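Evari Two-Part Fabric Sealer: bench review

Evari sells this sealer as a colourless finish for cotton and canvas table covers. The kit contains two bottles, a mixing cup and a foam applicator. I tested it on three offcuts and one full-size cover, using a 100 mL batch for each.

Mixing is simple. Part A pours easily, while Part B is thick and needs a slow stir for five minutes. Pot life was shorter than the leaflet claims, and the last batch started to drag under the foam by the time I reached the hem.

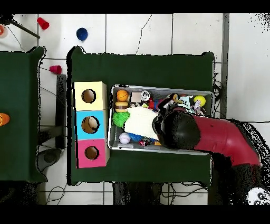
Colour shift is the main fault with sealers of this type. On pale cotton the Evari left a faint yellow cast, visible in daylight only. Dark cloth hides it much better, and on a dark green table cover like the one under the toy tray I would expect few complaints. Hand feel is stiffer after curing, and folds leave a crease that ironing on low does not remove.

Water beaded on all three offcuts. Cooking oil soaked in at the edges, where my coverage was thin. Mimoza Golob repeated the oil test with a second coat and got a clean result.

The Trasow single-part product is easier to apply but wears off sooner in the wash. For covers that stay on the table, I would buy the Evari. The applicator is poor, so use your own brush.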